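Covering a table in black cloth without it looking gray by lunch

Plenty of guides will tell you a black cloth hides everything. I have covered display tables for craft fairs for years and I don't buy it. Black cloth hides coffee. It shows lint, dust, fold lines, flour, cat and every thumb that has been near hand cream. If you still want one, and I do keep using mine, this is how I get it on the table in a fit state.

What you need

A woven black cotton cloth, hemmed, bigger than the table on all sides
A lint roller with sticky sheets (skip the reusable gel ones)
A steamer, or an iron and a damp dish towel
Something with a bit of weight to it, such as a mug

Step 1. Choose matte

Shops like to push a satin finish as "dressier." It throws back every overhead light in the hall. A plain matte weave goes quiet and lets the goods do the talking. Get the fabric near a window before you pay for it and tip it so the light skims across. You want to see the threads running evenly both ways. Store lighting tells you very little.

Step 2. Shake it out, then look again

Take it outside and shake it hard, holding it by two corners. Then lay it out slack and look across it with the light low. Whatever is left will show as pale specks.
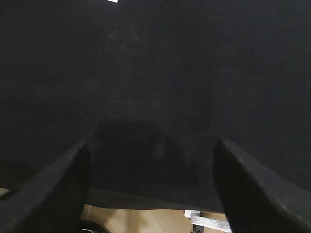 Matte black weave with a few specks of lint or dust and some soft creases.

Roll in one direction only, from the middle toward the hem. Change the sheet sooner than you think you should. Darren Kershaw swears by a damp rubber glove for this and I have tried it twice. It moved the lint into a neat line, which I then picked up with the roller.

Step 3. Deal with the creases

Sharp fold lines need steam. Soft waves don't, and I leave them alone. People fuss over getting a cloth flat as a board, and then it hangs off the front in heavy folds anyway. Steam from the back if you can. An iron straight on black cotton leaves a shine that won't wash out, whatever the label says about settings.

Step 4. Set the back edge first

Most instructions start with the front drop. I start at the back, where the cloth meets the wall, and get that line straight. Against a pale wall a crooked edge shows from across the room. Smooth forward from there with flat hands and let the front fall where it falls. 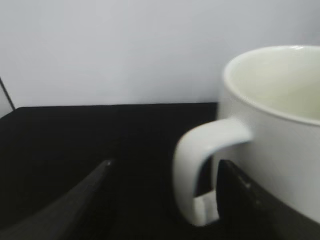 A plain white mug is my test piece. If the cloth rides up or puckers when I put the mug down and slide it a few inches, there's slack underneath and I go back to smoothing. White is useful for judging the color too. An old cloth can pass for black on its own, then look brown or gray once there's something clean and white on top of it.

Step 5. Store it rolled

Roll it on a cardboard tube with the good side in. Folding undoes step 3. Piret Liepiņa keeps hers in a zip bag with a dryer sheet, which she says keeps dust off. I'd credit the bag.

Wash it cold, inside out, with nothing fluffy in the load. Towels are the worst offenders.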